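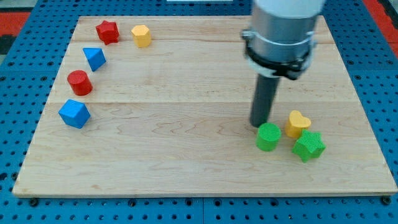 *Maple board with the shape blocks on it, blue perforated table underneath*

**Painted blocks on a maple board - finish question**

**rbelmonte_t** wrote:

I have a set of colored wooden shape blocks (star, hexagon, triangle, cylinders, a cube with beveled corners) and a maple board they get used on. The board is bare right now. I want to put a finish on it that won't pick up color from the blocks. The red ones worry me most. Oil or water-based poly?

The board has a faint seam across the width. I would like to keep that from opening up.

**ollholm56** wrote:

Water-based poly, three thin coats, sand lightly between them. Oil will darken the maple, and you lose some of that wavy grain.

**H. McKinnon** wrote:

I disagree. Oil brings wavy grain out. I did a maple tray with two coats of oil in April and it looks better than it did bare. If a block leaves a mark you rub it out and wipe on more oil. With poly you have to sand the whole face.

**ollholm56** wrote:

You can rub out a mark on a tray. A board that has blocks pushed around on it all day is different. Oil stays soft and the paint will transfer.

**kwada** wrote:

Whichever you use, do both faces and all the edges. If you only coat the top, the board can cup, and that won't help the seam.

Also check the blocks first. Rub each color with a damp white rag. If nothing comes off on the rag, I wouldn't worry about the finish.

**rbelmonte_t** wrote:

Good idea on the rag. I did it tonight. Blue and yellow were clean, green was clean, one of the reds left a little pink. The other red was fine.

**H. McKinnon** wrote:

Then seal the one red block and oil the board.

**Rachid B.** wrote:

How flat does it need to stay? Those blue tables with the hole grid are good for this. We leave our boards sitting on one overnight so air gets to the bottom while the finish dries. Use spacers though - the first one I did stuck to the metal and had a ring pattern on the back.

**rbelmonte_t** wrote:

Flat enough that a cylinder on its side doesn't roll off. I'll use spacers.

Going with water-based on the board, both faces, and one coat of clear on the red block. Sorry Hamish.

**H. McKinnon** wrote:

Your board. Try oil on the next one.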